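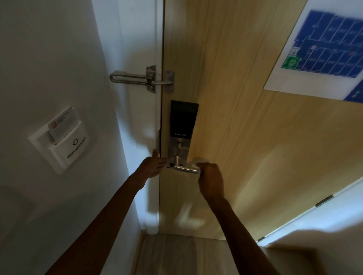
Slide 1. I work on the planner at Tresia, and today's talk covers one skill: opening a door from the inside. We picked hotel room doors for the first release of Gosness, our task planning package, and most of our training video is first-person footage of people using them. Two hands are doing different jobs. The right one presses the lever and the left one is flat on the frame next to the lock. Our first policy had no idea what to do with that left hand. It treated the hand as noise and dropped it. On the arm, we then saw the base drift every time the lever reached the bottom of its travel.

Slide 2. Numbers. The set has 2769 clips after cleaning, from more than 3000 raw. We threw out clips where the hands leave the view before contact. Each clip gets three labels: reach, contact, release. Contact is the hard one. The lever blurs when it moves fast, so we label from the wrist track and check the pixels afterward.

(Pause here. Ask who has labeled contact by hand.)

Slide 3. Precondition checks. Before the planner calls the door skill it asks perception two things. Is the guard engaged? Are the hands free? The guard is a thin steel bar with a lot of glare, and the detector has to say which side of the gap the bar is on. The second check sounds easy. It took us most of the spring. If a person is holding something soft, the hand pose estimate gets worse, and the planner has to decide whether to wait or put the thing down first. 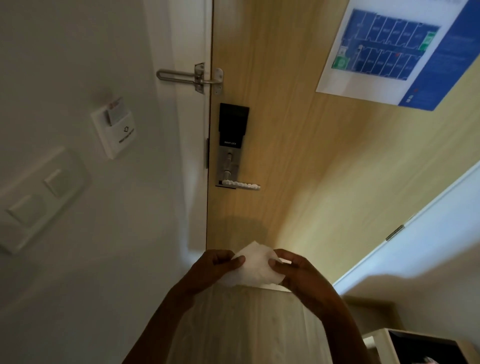
Amnuay Onsri wrote back after the dry run that waiting should never be the default, that a planner which can't name the object in the hand should ask for a second view and then act, and that a timeout is only a way of hiding a perception bug. I agree with the second view. We kept the timeout, set to 200 milliseconds, and it now writes a log entry each time it fires.

Slide 4. Tooling. We replay everything in Kolev, our viewer. It shows the video, the hand tracks and the planner state on one timeline. You can drag a label and rerun the planner from that point. A rerun takes 175 milliseconds on a laptop. Show the short demo. If the projector is slow, skip to the still.

Slide 5. One hand busy, one hand working. In the next clip the left hand is on the lever and the right hand has a card in it. The old state machine had a single "holding" flag for the whole body, so it refused to start. Now the flag is per hand, and the skill only asks for one free hand plus a reachable lever.
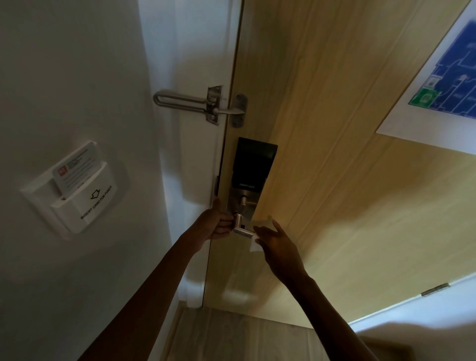

Per-hand flags will blow up the state space once you add a second object, was the comment from Reginald Obi, and he wanted to know how we prune. We prune by reach. If a hand can't get to the object within the planning horizon, its flag is left out of the search.

Slide 6. What's next. The Takport arms get the new build in June. Left-hand bracing goes in as a soft constraint first. Leave the repo address up during questions.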